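Skiltula bench cell, Flaltilville
Progress report to Thoroddsen, second reporting period
Prepared by Oddur Gunnlaugsson, 30 September 2020

Summary

Work on two-arm cloth handling was stopped for 13 working days after a gripper fault. No one was hurt. The cell is running again at reduced speed. One action remains open.

Fault

In June the right arm failed to release a cloth at the end of a run. The release command was logged as complete but the gripper stayed shut. The left arm then started its next move on the assumption that the cloth was free, and both arms pulled against each other until the force limit tripped. The delay between the false report and the stop was up to 2 seconds.

Cause

The gripper position signal dropped out when the right wrist was turned close to its limit. The controller kept the last good value and treated it as current. We repeated the fault on the bench by flexing the wrist cable by hand. The Bitesora control software had no check on the age of the signal.

Corrective work

The wrist cable was replaced and given more slack. The controller now stops both arms if the gripper signal is stale. Neither arm may move towards a cloth held by the other until an open reading has been received. Since these changes we have logged 214 runs without a false release.

Present state

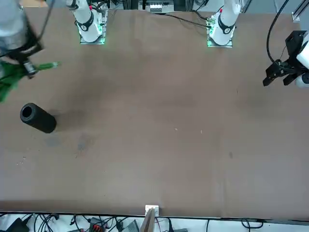 Hand-over between the arms remains suspended, and current tests use one gripper at a time. The speed cap stays in place until the stale-signal stop has been tested with a loaded wrist. With the green cloth held in the right gripper, the left stays open and clear of it over the far side of the table. Cable routing is still to be finished: leads lie across the back of the table between the two arm bases, and more are tangled below the front edge. These will be clipped and labelled before hand-over work starts again.

Open action

Loaded wrist test of the stale-signal stop. Owner: O. Gunnlaugsson. Result to be sent to Thoroddsen with the next report.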